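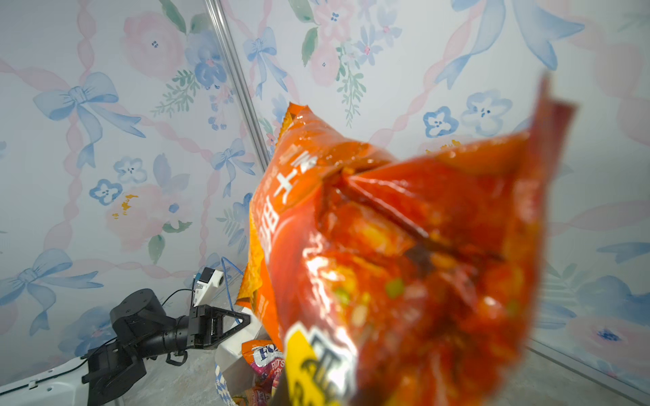 ## Notebook, snack cell, December

Start 8:40. Present: me (Tahira), Anderson, Viktória from 10:00 on. Purpose today is to write down the handling rules for the two-arm snack station in one place. Right now they are split between my notes, Anderson's notes and a page taped inside the Haltia cabinet that has been out of date since the gripper change. Gizella wants a single list before the Damo people get access to the cell.

### Rules as they stand

1. One arm holds, one arm waits. The waiting arm stays parked low until the holding arm has called its lift complete. We had both moving at once on the old sequence and Orsolya stopped it twice.
2. Grip soft pouches by the body or by the flat of a seam. Don't close on a pointed seam corner. Glossy film slides there and the bag turns in the fingers.
3. Force limit for pouches is set per item, in the item sheet, never typed in at the console. If an item has no sheet it doesn't go in the bin.
4. Bags go in the bin upright where they will stand, with the top seam reachable. No stacking above the rim.
5. Cable check before power-on, every time, by hand. Camera leads need slack through the full wrist turn, and no loop may hang low enough to catch on the bin.
6. Hand in the cell means both arms stopped, including "just to straighten a bag." Use the stop button. Pause in the software doesn't count.

Anderson asked whether rule 6 applies in teleop, with a person on the leader arms. Yes. It applies more, if anything, as the operator is looking at the screen.

### On the wrist view

Once a big pouch is lifted it takes up most of the wrist picture, and the operator can lose the bin and the other arm behind it. With the orange bag up close, the other gripper still shows at lower left, but part of that arm is behind the packaging. I don't want that treated as enough of a view to work from.

Proposed rule 7: when the held item hides any part of the other arm, the operator goes by the overhead view until the item is set down. Viktória agrees. Anderson thinks it will slow people down and wants to try it for one shift first. Fine with me, but it goes in the list as a rule during the trial and we take it out afterward if it doesn't earn its place.

Related: glare. Crinkled film throws white patches into the wrist camera. Don't fix this by turning the room lights off in the middle of a session. Lighting is set at the start and logged. If it has to change, close the session and open a new one. We lost most of a Szekeres batch to that and I don't want to sort it by hand again.

### Session logging

Agreed wording for the front page of the log:

- operator, start time, item sheet version
- lighting setting
- cable check done (initials, no tick marks)
- every drop, with item and grip position
- every stop, with who called it

Viktória went through the last block while we talked. 100 attempts logged, 74 of them with the grip position filled in. The other lines just say "ok" or are blank. That's the main thing to push on with the new people. A drop without a grip position is no use to Orsolya when she sets the limits.

Item labels: copy the name from the item sheet, don't describe the bag. We have "orange bag," "spicy orange" and "red orange big" in the log and I can't say for certain whether those are the same product. For packaging in Chinese the sheet carries the printed name as well as our code, so match against that.

### Open

- Overhead camera mount is still the temporary Astine bracket. Needs a proper bolt pattern before rule 7 means much. Anderson has the drawing.
- Item sheet 235 has no force limit. Pulled from use until Orsolya sets one.
- Where does an opened or split pouch go? No rule at present. Viktória suggests a separate tub outside the reach of both arms, and the session closes until the floor is swept. Ask Gizella.
- Old page to come off the Haltia cabinet once the new one is signed.

Draft list to Gizella by 4:00. Anderson to print the log front page and leave copies at the console.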